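2/16/22 — Connector pull and contact resistance, batch 2

Continuing from the September batch. Same question as before: does the Imrie crimp hold its contact resistance after repeated mating, and does the cheaper Gallard housing change anything. Fixture, meter and cable are unchanged. Lead compensation redone this morning, four-wire, shorted at the clips.

Conditions: heater in the bay was off overnight, so I let everything sit until the reference resistor stopped drifting. Logged the reference before and after each set. No correction applied to the numbers below.

Set A, Gallard housing, Imrie terminals. Mated by hand to the stop, unmated, mated again, reading taken every 30 cycles up to 200, plus a final reading at 200. First readings scattered more than I like. Reseating the clips cleared most of it, so I suspect the clip jaws and not the terminals. Jaws cleaned with alcohol, set restarted from zero on fresh parts. The scrapped run is in the log under the same name with an x at the end. Do not average it in.

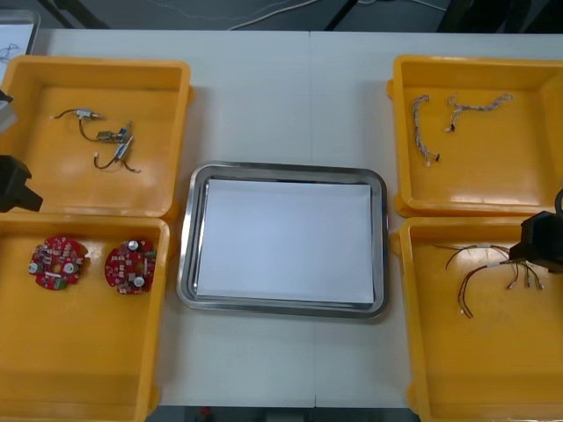
Bench layout. Bins at the corners, paper-lined tray in the middle.

Set B, Peson housing, same terminals. Noticeably stiffer on the first few matings, then settles. The latch on one sample did not click on the way in. Pulled it, found a burr on the ramp, set it aside and took another from the same bag. If the burr shows up on more of these it goes back to purchasing as a question about the tool and not about the lot.

ADC counts from the logger at the 200-cycle point, same gain for both:
Set A 2,123
Set B 2,746
Higher count is higher resistance. Both are under the limit on the drawing. The difference is larger than I expected from a housing change alone. Possible causes, not ranked:
— side load on the terminal from the stiffer Peson latch
— terminals from two reels (label on the second reel is hard to read, check)
— logger channel offset, channels not swapped yet

Swap channels first. It costs the least time and has caught us before.

Pull test is still to do. The Indus gauge is back from calibration but the hook adapter is the wrong thread, so either we find the old adapter or cut a new one. Pull direction should be along the wire axis. Last time the wire came out of the grip at an angle and the numbers were low on every sample. Wire should also be straightened before it goes in the grip, with no set left in it near the crimp.
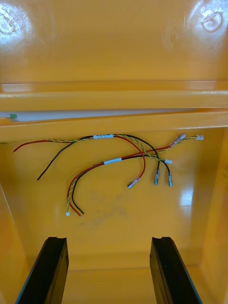
Strain relief is the other open item. The drawing gives a minimum bend radius at the back of the housing but says nothing about how the assembly is stored or shipped, and a bend held for weeks in a package can do more to the rear of a crimp than any of our mating cycles. I would like a storage note added to the drawing. A harness left loose in a case, like the one lying against the yellow back panel, takes whatever curve it is given, and that curve is what the note has to limit. Suggested wording: coil to no less than the drawing radius, no tie within one housing length of the connector, nothing stacked on top. Needs a check against what the packing bench can do.

Also noted:
Crimp height on the spare Imrie samples is within tolerance, at the high end. Measured with the blade micrometer, not the calipers.
The Gallard seal is easy to put in backward. Rib faces the wire side.
Order more alcohol wipes.

Next: swap logger channels and repeat the 200-cycle readings on the same parts without further mating. Read the reel label under the scope. Find or make the hook adapter. Section one sample from each set after the pull test, crimp barrel only, and keep the other halves bagged and labeled.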